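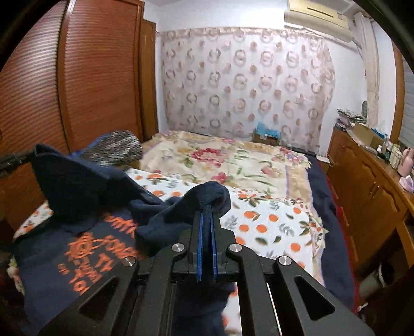 Hand-held gripper closed on the sleeve of a navy sweatshirt in a bedroom. Photo: Resia

FOR IMMEDIATE RELEASE

Resia publishes good-practice guide for recording household handling work with hand-held grippers

BRUSTHOLM, 20 June 2019 – Resia today published a guide for teams that record everyday handling work in private homes with hand-held grippers. The guide is called the Fulton Practice. It covers consent, hand safety, the state of the room, how a recording is labeled, and when a recording must be thrown out. It is free to download and may be copied without permission.

Recordings of this kind are used to teach robot arms how to handle cloth, dishes and other household goods. Until now Resia's own crews worked from a set of internal notes that had grown over several seasons and did not always agree with each other. The Fulton Practice replaces all of them.

"We had three different rules for what to do when a garment slips, depending on which note you had printed," said Ngan-ling Pan, who led the writing. "Two crews could do the same job in the same house and hand in work that could not be compared. The guide has one rule."

The guide has 75 clauses in 7 sections. Before publication, Resia checked the draft against 3,192 recordings from its own archive, most of them of clothing and bedding. Clauses that reviewers read in different ways were rewritten or dropped.

Main points of the guide:

Consent is given in writing by every adult who lives in the home, and covers named rooms only. A resident can withdraw a room at any time, including after the visit.

Rooms are recorded as they are lived in. Crews do not clear surfaces, change bedding or remove belongings to make the work easier. Papers showing names, addresses or account details are the one exception, and the resident is the person who moves them.

Finger pads are checked before each session and replaced if they are torn or lifting at the edge. Fasteners at the pivots are checked at the same time.

The operator's free hand stays clear of the linkage whenever the jaws are moving. Children and pets stay out of the room during recording.

Failed grasps are kept and labeled as failed. Cutting them out so that a session looks cleaner is treated as a reporting error. 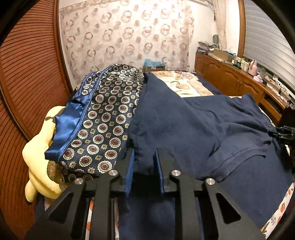
The gripper's padded fingers hold a fold of a navy garment, with a patterned fabric beside it on the bed. Photo: Resia

The longest section deals with cloth. Soft goods change shape each time they are touched, and the archive check found that crews described the same grasp in many different ways. The guide sets out a short list of terms – fold, edge, sleeve, hem, corner – and asks operators to use only those. It also asks them to state whether other fabrics are touching the one being handled.

Pin-yu Chu, who trains Resia's field crews, said the cloth section drew the most comments. "People wanted a rule for how to lay out a shirt before you start. We decided against one. If the shirt is in a heap, you write down that it is in a heap and you begin."

The guide does not set limits on grip force and does not cover powered arms or mobile robots working in homes. Those need separate safety rules. It also does not replace local privacy law, and crews are told to follow whichever is stricter.

Hallgrímsson, which supplies gripper parts to Resia, reviewed the clauses on pads and fasteners and will include the inspection sheet with new units.

Resia will print 1,000 copies for field crews and training courses. Comments on this first edition are open until the end of October and can be sent by mail or through the form on the download page. All comments will be published with a reply, except where the sender asks for them to be kept private.

About Resia
Resia records and labels household handling work for developers of robot arms. Its main office is in Brustholm.

Press contact
Pin-yu Chu, Resia, Brustholm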